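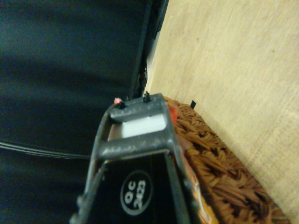

Baby sees grandpa clearly for the first time – who else cried?

Boards > Good News > Family Moments

We use cookies to remember your login. Accept | Settings
Print this thread | E-mail this thread

dimby_mom
Did everyone catch the clip from the Brirthorpe library? Little girl, 13 months old, gets her first glasses and spots her grandpa across the reading room – and she just lights up! I've watched it way too many times and I cry at the same second every time (when she grabs his beard).

flisumell171
Oh my goodness, yes! My son got his first pair in February and he stared at the ceiling fan for an entire afternoon. Such a happy thing to see on a local page for once.

porchlight_r
Sweet video, but I do wish families would keep these private. She can't say yes or no to strangers watching her. The Dimby page had 894 comments under it last I looked.

dimby_mom
I get that, I really do. Her folks posted it themselves though, and the comments I read were all parents swapping stories about tiny glasses. I learned more about straps in one evening than at the eye doctor!

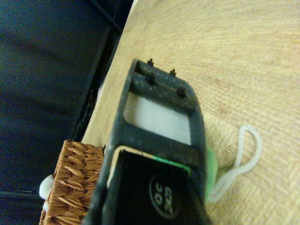

ikonen_fan
I'm with porchlight on this one. A private link to the family would have been plenty. Still grinning about the beard grab, I admit.

flisumell171
Fair enough, but a mom in Flisumell wrote that she booked an eye exam for her baby after watching it. I love that!

porchlight_r
Okay, that part is good. I'd still blur the kid's name on the library card next time.

dimby_mom
Good catch – I'll message the page and ask them.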